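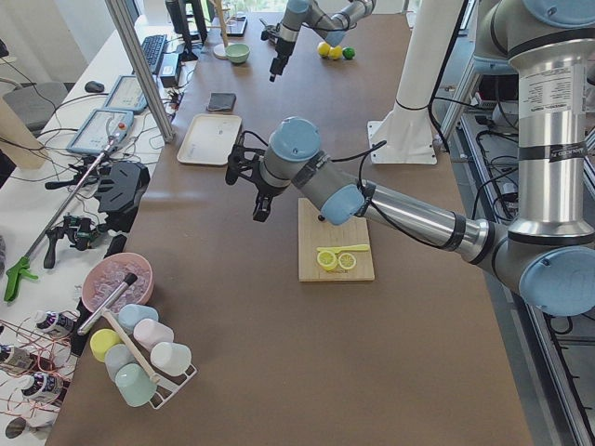
Lemonade for a Long Table

August 2019

We have had a lot of warm afternoons this month and I have made lemonade on most of them. A few people have asked what I do, so I am writing it down in one place and will add to it in September if anything changes.

I make it by the glass these days. For years I made a big pitcher first thing and left it in the fridge, and by mid-afternoon the slices had gone bitter and the ice had watered down whatever was left. Making it by the glass takes longer but it tastes the same at four o'clock as it did at noon. It does mean you need everything out on the table before you start.

Setting up

Two lemon slices on the wooden board, side by side, with the little yellow knife next to them. Two more lemons and a lime stay whole at the far end of the table until I need them. I don't cut ahead any more. A cut lemon dries out fast in this weather and the slices curl at the edges.

The ice goes in the pink bowl with the muddler near it. I used to keep ice in a cooler on the floor and bend down for it every time. The bowl is better, even though it has to be refilled. I keep 3 trays going in the freezer and that is enough for an afternoon if the door stays shut.

The cups

The cups are plastic and I keep them on the white wire mug rack, on their sides, in two tiers. There is a yellow one, a pink one, a white one, a mint green one and a pair in pale blue. The pale blue ones cause trouble when two people pick the same color and put them down next to each other. I have thought about marking one on the bottom and have not done it.

I bought the rack at Prolstead when they were clearing out the kitchen aisle. It was meant for mugs, and mugs never sat right on it. Plastic cups are light and go on without any fuss. They drain well on their sides too. If you stand them upside down on a towel you get that damp ring inside, and then everything smells like towel.

I did look at the glass tumblers from Turnley. They are nice, and they are heavy, and I know how things go at our house. Plastic it is.

What goes in a glass

Syrup first. I make it from 430 grams of sugar and the same weight of water, heated only until the sugar is gone, then cooled and put in a jar. One jar lasts us a few days. Each cup gets 30 ml.

Then the lemon. One slice goes in the bottom of the cup, and I press it with the muddler four or five times. Press straight down and give it a small turn. If you grind away at it you get the taste of the white part, and no amount of syrup covers that up. I also squeeze in 40 ml of juice from the other lemons, more if they are the thin-skinned kind.

Ice next, up to the top, then cold water. Stir from the bottom. The syrup is heavy and will sit down there if you let it, and then the last mouthful is like candy.

The lime is for people who want it. I cut a thin slice and drop it in at the end, on top of the ice. I tried muddling lime and lemon together and it was fine, but the lime takes over. The Rashidi cookbook I have says to add a pinch of salt. I have done it both ways and I do like the salt – a very small pinch, before the water goes in.

Wiping up

Syrup gets everywhere. I wipe the board between rounds and give the table a proper wash at the end. The brown top hides the drips, so you find them with your elbow later. The wooden board gets rinsed and dried right away and stood on its edge by the sink. Mine got left lying flat and wet one night last year and it has had a slight rock to it ever since.

The muddler gets rinsed too and never soaked. I did have an Ultgate one with a rubber end, and the end came off in a cup of mint. I went back to wood after that.

Squeezed lemon halves go down to the compost, though not too many at once. I keep a few back to rub over the board, which helps with the onion smell from whatever was chopped on it the night before.

Next I want to try the syrup with some ginger in it. I have a piece in the freezer that needs using, so probably that will be the next batch.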